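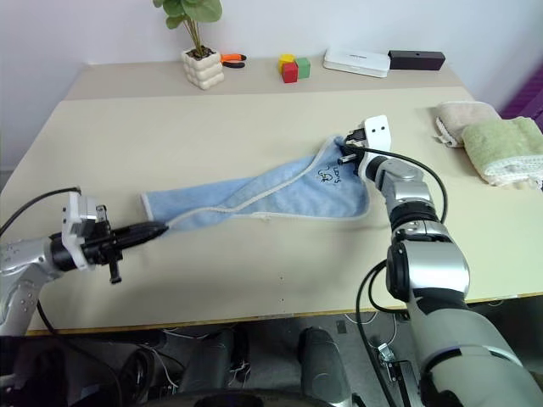 *Blue towel, back shelf with the plant and the pliers*

**Second year pay at Runton, is this normal?**

**mavod_kid:** So I'm in month 6 of my second year as an apprentice fitter and still on first year money. The training outfit (Treltadano) says the bump comes after my block at Mavodberg gets signed off. The block was in July! Anybody else dealt with this?

**sparks25:** Yep, same thing happened to me. Took 2 emails and a phone call, then I got the back pay in one lump. Ask for Uriel Iturra in the field office, he picks up.

**Akpalu_Jen:** I'd go to your host boss first. Going over their head got me a pretty frosty week.

**sparks25:** Host doesn't do the payroll though, Jen. They can't fix it even if they want to.

**Akpalu_Jen:** Sure, but mine signed the log book late and that was the whole holdup. Check yours before you start calling people.

**mavod_kid:** Ugh, just looked and there are 20 hours not signed. Jen, you win this one. I'll catch him at lunch tomorrow and then email Uriel anyway.

**sparks25:** Still say email first, so there's a date on it.

**tin_snips:** Do both, and keep your pay slips!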